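The Sunday Flight to Ruawai

The fare was 66 dollars one way, all taxes included, and Brendan Breathnach bought it before he had thought about whether he wanted to go. The airline was new. It was called Grikirer, and it had put 1000 seats on sale to mark its first route out of Gromidville. The seats were supposed to last all weekend. When he finished paying, the page said there were none left.

He called his sister that night.

"I'm coming to see you," he said.

"When?"

"Sunday. I land at Plustbridge and take the bus to Ruawai."

She didn't say anything for a moment. He could hear a television on her end, and then he couldn't.

"You haven't been here since Dad sold the boat," she said.

"I know."

"Well, the spare room has the sewing machine in it. You'll have to sleep around that."

On Sunday the terminal at Gromidville had balloons tied to the check-in counter and a sheet cake with the airline's name on it in orange icing. A woman in a new uniform gave him a pen and a paper luggage tag. Someone from the mayor's office made a speech that ran long, and boarding started late. Brendan ate his cake standing up, next to a man who wanted to talk about engines.
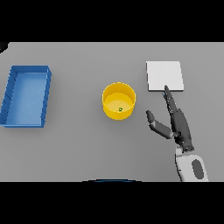 He had seat 3A, by the window. The seat next to him stayed empty. When the plane turned at the end of the runway, two fire trucks sprayed water over it, and the people in the rows behind him clapped. He watched the water run back along the glass and thought about what he would say when he got there. He had a few sentences ready. He had been working on them since the funeral, and they still sounded like something off a card.

The flight took less than two hours. The bus took almost as long, because the driver stopped at every crossroads whether anyone was waiting or not. It was getting dark when they came down the hill into Ruawai. The cannery was closed and the gas station had changed its name.

His sister was standing under the light at the bus stop in their father's brown coat. The sleeves were too long and she had turned them back twice.

"You got thin," she said.

"They gave me a pen," he said, and held it out to her.

She took it, clicked it, and put it in the coat pocket. Then she picked up his bag before he could reach for it and started up the road, and he went after her.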